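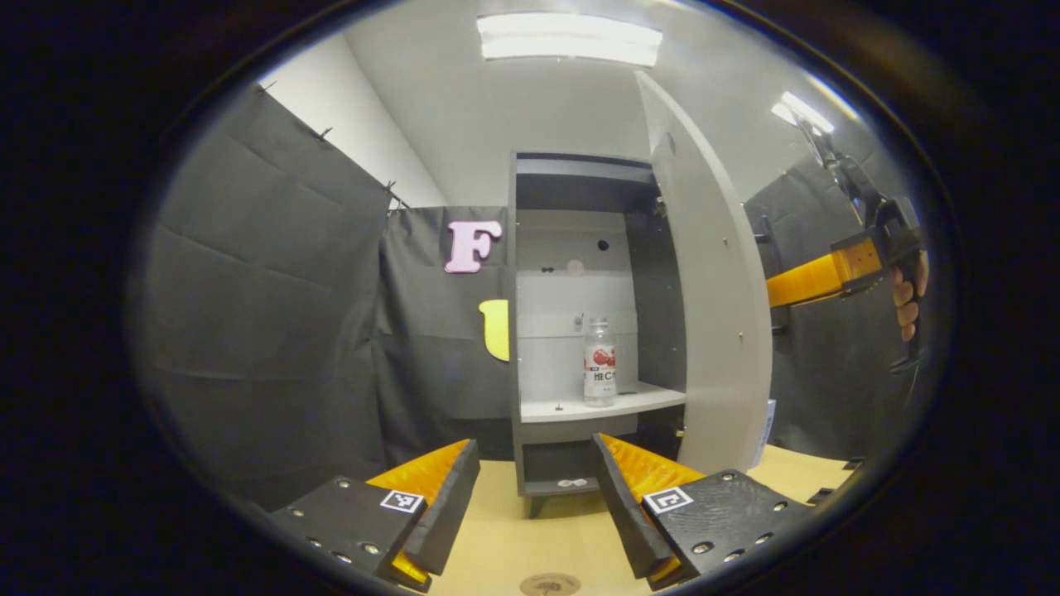
Door open, middle shelf, bottle with the tomatoes on the label.

From: Rehema Obura
To: Gorthorpe Shared Kitchen list
Subject: Re: [gorthorpe-kitchen] the tall grey cabinet

On Tuesday Shaimaa Zerouali wrote:

> Hi all,
>
> Before I go and buy anything, can somebody tell me what the grey
> cabinet is for? I was told it's for condiments, then I was told
> it's for things people want kept out of the light, and Elibariki
> says it's for nothing at all and we should give it to the Skondlow
> lot. Also is the shelf meant to be at that height? My vinegar
> doesn't fit under it.
>
> And whose is the bottle?
>
> Shaimaa

Hi Shaimaa, hi everyone,

Taking these out of order.

The shelf. It sits about halfway up because that's where I put it in September, after a long afternoon and a quantity of bad language. It can go lower, but then the bottom compartment is good for a packet of yeast and a grudge. If your vinegar is the tall Arkitis one, put it on top of the shelf and leave the bottom for short jars. I measured mine and it clears.

There's also something small and white lying on the floor of the bottom compartment. If you're missing a small white thing, go and have a look. And there's a tiny dark screw or peg on the shelf itself, to the left of the bottle. Please don't throw it out. I have a horrible feeling it belongs to the cabinet, and the last time we binned a spare bit we spent 2 weeks with the cutlery drawer held up by a folded tea towel.

The bottle. Clear plastic, white cap, white label with red tomatoes on it, pale liquid inside. I can't read the writing and I'm not going to guess. Haiyan thought it might be a dressing. Atieno thought it might be something you dilute. I'd like its owner to come forward before someone settles the argument with a spoon. If it's yours, put your name and the date you opened it on the cap, same as for the fridge. There's a marker in the mug by the kettle, or there was on the weekend.

What the cabinet is for. Shirima and I agreed on this when it arrived, and I thought I'd sent it round, but I've gone back through my sent folder and I sent it to myself. So:

Middle shelf is shared condiments. Sauces, oils, anything you'd be happy for a stranger to put on their chips. Bottom is for small dry stuff that gets lost in the big pantry. If you want something kept for yourself, it goes in your own tub and your own tub goes in the pantry.

Close the door when you're done. It swings right out to the right and I have now met it with my elbow, my hip and a full colander. It's a lot of door for a cabinet on such short legs.

As for Skondlow, they can have it when they give back the 13 dinner plates they borrowed for the harvest lunch - I've stopped asking about the gravy boat. Elibariki, I know you want the space for your bread machine. The bread machine weighs as much as a calf and you've used it twice.

I'm in from 4 pm on Tuesday if anyone wants the shelf moved. Bring your own screwdriver, mine has gone wherever the lids go.

Rehema

PS Haiyan, your lime pickle is in the pantry, left side, behind the lentils. I didn't move it, I only found it.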